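How to Clean a Round Glass Table Without Leaving Streaks
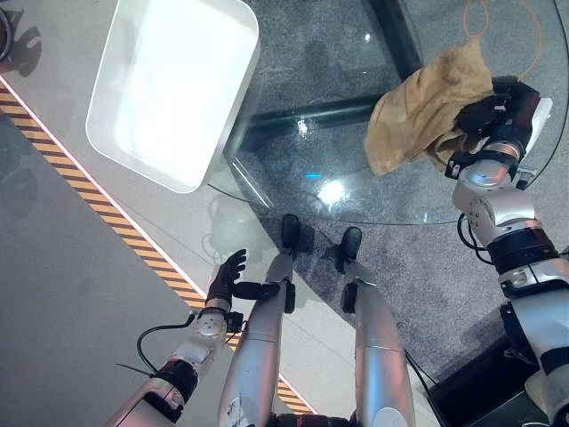

Page last updated: January

I have lived with glass tables for most of my grown-up life, first a little side table that came from my aunt and then the big round one that I eat at, write at and (I admit it) sometimes put my feet up beside at the end of a long day. People tell me they would never have one because of the smears. Well, the smears are real, but once you have a routine it goes quickly, and a clean glass top with the daylight coming through it is such a cheerful thing to have in a room!

What you need

A soft cloth, folded or bunched up, whichever suits your hand. Mine are tan and soften nicely after a few trips through the wash.
A second cloth, dry, for finishing.
A shallow tray with a raised rim.
A spray bottle with 6 ounces of warm water, a spoonful of white vinegar and one small drop of dish soap.

Skip the fabric softener when you wash the cloths. I ruined a whole batch that way, and every one of them left a greasy film until I had washed them again in hot water with nothing but detergent.

Clearing the top

Use the tray for all the little things, the keys and pens and coasters, and carry the lot away in one go. Lift it, please, and don't slide it. A grain of sand under a tray can leave a scratch you will be looking at for years. If you like to keep the tray close by while you work, have it well onto the table, because one that hangs over the edge is very easy to catch with an elbow.

Wiping

Spray the cloth and not the glass, so the liquid doesn't run over the edge and down onto the carpet. Start in the middle and work outward in slow, overlapping circles, following the curve when you get to the rim. Press lightly. My friend Tamara Chiriac goes straight across in rows instead, and her table always looks lovely, so do it her way if circles make you dizzy.

Give sticky spots 40 seconds under the damp cloth before you rub them. Candle wax wants a plastic scraper held nearly flat, and a good deal of patience.

Now take the dry cloth and go over everything once more while there is still a little dampness left. Crouch down until your eyes are level with the tabletop and look toward a lamp or a window. Any streak you missed will show up at once beside the reflections.

Underneath

With clear glass you see everything below it too, the base and the carpet and whatever has rolled under there. Wipe the underside from a low stool, then dust the metal crossbar with the cloth you have already used. Tuck any cables out of the way of your feet before you start, and vacuum last, as the dust from the base all ends up on the carpet anyway.

I do the top every other evening and the underside once a month, or sooner if my nephews have been to visit.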